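1/
最近首页老给我推“上墙收纳”，说桌面东西一挂起来，人就清爽了。我对这套话一向半信半疑。台子边上的篮子挂了一阵子，写几条，想到哪写到哪，买之前可以看看。

2/
先说价钱。Derkex那套“洞板全家桶”卖276，板子一块，挂钩一包，小篮子两个。我算来算去，真正用得上的就是那两个篮子。单买一只铁丝篮43，还包邮。剩下的钱买的是什么，我没想明白，可能是商品页上那盆绿萝。

3/
有人会说洞板可以自由组合。这话我信一半。组合过一次的人，谁还去组合第二次？我认识的装了洞板的人，挂钩位置都是装好那天的位置，连那个没挂东西的钩子都还在原地。

4/
我这边没有洞板，本来就有铝型材的架子，横杆现成。带钩的篮子往上一搭就完事，不打孔不贴胶。所以下面的话对租房贴瓷砖的朋友未必适用，无痕胶那一摊我另有怨气，今天先不讲。

5/
白色金属网篮，自带挂钩那种。优点：想拿下来就拿下来，倒扣过来抖一抖灰，再搭回去。缺点也是这个，伸手进去翻东西，手一带，整只篮子跟着往上跳。商品页写“稳固不晃”，我不知道他们是怎么试的，大概没往里伸过手。

6/
还有“网面通透，一目了然”这句，每家都写。通透是真通透，一目了然就算了吧。小零碎一多，隔着网只看见红一块绿一块蓝一块，找一样东西照样得把半篮子倒出来。真想一目了然，要么少放，要么分格，跟网眼没什么关系。

7/
黑色线格篮没有配钩子，杆子又是斜的，就用白色扎带绑。扎带这东西网上评价两极，有人嫌丑，有人说“工业风”。我觉得就是丑，黑篮子白扎带，隔老远都看得见。但是它便宜，而且不滑。真要讲究，买黑扎带就行，别为这个去买什么“隐形固定套件”。 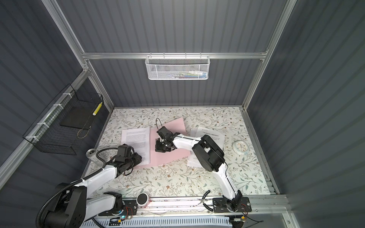

8/
中间白的，靠钩子搭在横杆上；左边黑的，四根白扎带绑在斜杆上。两种挂法放一起看就很清楚：一个图方便，一个图牢靠。哪家要是说自己的产品两样都占，我先打个问号。

9/
黑篮子里那个扁平的黑托盘，我要替它说句话。线格的缝宽，细东西直接放会漏，会卡，会斜着插在格子里拔不出来。垫一个浅盘就好了。收纳博主推荐的“专用内衬布袋”我也见过，要洗，洗完要晾，晾完还皱。一个盘子能解决的事。

10/
篮子角上竖着插的那卷黄白条纹的，有点占地方，我承认。但是长条的东西天生就该竖着，横着放它一个就把篮底占满了。这一点收纳书倒是没骗人，难得。

11/
再说桌面。台子铺的是奶油底小碎花，灰绿的小叶子，细枝，棕色的小花。Akosua Fiadzo看过，说“像奶奶家的茶几配了个车间”，因为后面围的是深灰的竖条纹板。我没法反驳。

12/
不过碎花有一个坏处，是铺之前没料到的：小东西掉上去很难找，尤其是棕色的、灰绿色的，简直就是隐身。所有卖碎花台面的都说“耐脏”。耐脏的意思就是你看不见脏。你看不见脏，自然也看不见螺丝。

13/
所以问我推荐不推荐，我的回答是：做饭喝茶的桌子随便铺，要在上面摆弄零碎的，选素色。别问我为什么自己不换，掀一次桌面要挪多少东西，你们心里有数。

14/
有人私信问Lomel的“磁吸悬浮收纳篮”怎么样。没用过，不评价。只提醒一句，铝是不吸磁的，架子是铝型材的先别下单。客服说“大部分金属都适用”，大部分这三个字你自己品。

15/
承重也是重灾区。商品页爱写一个很大的数字，从来不写是挂在什么上面、怎么挂的。篮子本身多半没事，先出问题的是钩子和杆子接触的那一小截。我的土办法：装好以后用手往下按着停一会儿，心里发虚就少放点。不科学，但比那个数字让我踏实。

16/
Inês Pacheco在评论里问，挂起来之后桌面是不是真的变干净了。得分开说。原来摊在桌上的小零碎确实上去了。可是腾出来的地方也不会闲着，很快就有别的东西来占。“上墙收纳让桌面永久整洁”，永久两个字我是不信的。

17/
还有灰。挂着的篮子会积灰，网丝上一层，里面的东西上一层。抽屉再土，它有个盖子的作用。凡是跟你说开放式收纳“省去打扫烦恼”的，我建议去摸一下他家篮子的边。

18/
如果非要买，我会这么挑：
网眼比你最小的东西小，不然就备个浅盘。
钩子的弯口先量一下，能不能扣住你家的杆。
斜杆、竖杆别指望钩子，老老实实绑扎带。
扎带绑完把尾巴剪平，那个断口刮手，刮过的都懂。

19/
不挑的：颜色、“北欧”、“ins”、“日式”。同一只铁丝篮我见过三种叫法，三个价。

20/
扎带要不要换成可松开的那种，我还在犹豫。贵一些，据说能反复用。有用过半年以上的朋友说一声，刚拆快递就打五星的先别说。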